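How to Sort a Tangled Jewelry Drawer

Set aside 30 minutes and a flat surface with good light. A kitchen table works. So does a bed, if it is made. Spread a cloth first so beads don't roll and stone doesn't knock against wood.

Tip everything out and leave the knots alone for now. Lift off whatever comes away freely, starting with the solid pieces: bangles, then beaded bracelets, then single chains. Chains caught up with other things stay where they are until the end.
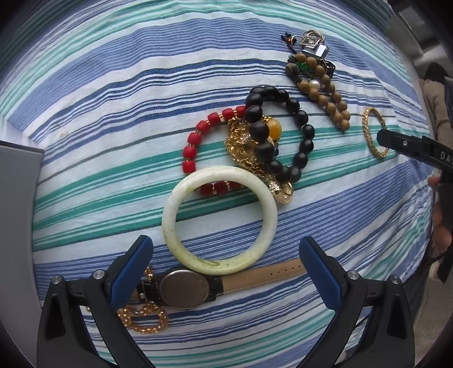
Photo: Aitana Benítez / Wumatden

A striped cloth is fine, though small gold links are easier to see on a plain one. In this batch the jade bangle comes off first, then the red beads it overlaps, then the black ones. The gold chains and pendants underneath are the slow part. The woven gold bracelet is already on its own and can go straight in its pouch.

For a knot, lay the chain flat and work a pin into the loosest loop. Don't pull the ends. A drop of baby oil helps with fine chain — wash it off afterward with mild soap and dry the chain fully.

Keep oil and soap away from wood and pearl. Wipe those with a soft dry cloth. Check elastic bracelets by stretching them slightly. If you can see the cord between beads and it looks frayed, put the bracelet aside for restringing.

Store bangles flat, one to a compartment. Hang chains or close each in a small bag with the clasp sticking out. Key charms go in a separate box, away from anything that scratches.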